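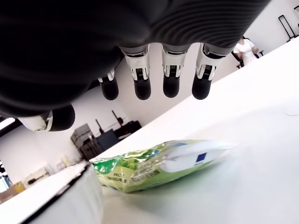 Hand mit silbernen Gliedern und schwarzen Fingerkuppen. Foto: Nabil Geagea

Die Stadtbücherei Kornik öffnet ab Februar länger. Die Ausleihe schließt künftig um 20 Uhr. 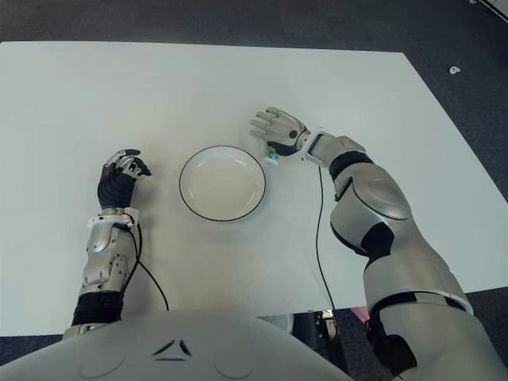 Im vergangenen Jahr zählte das Haus 3112 aktive Leser, 1259 davon unter 18. Für die Lesesäle wünscht sich Leiterin Mireille Qudah helle Möbel, etwa weiße Tische auf dunkelgrauem Teppichboden.

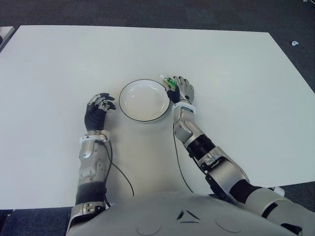

Über das Geld dafür entscheidet der Stadtrat im Frühjahr. Die Jahresgebühr bleibt bei 6 Euro.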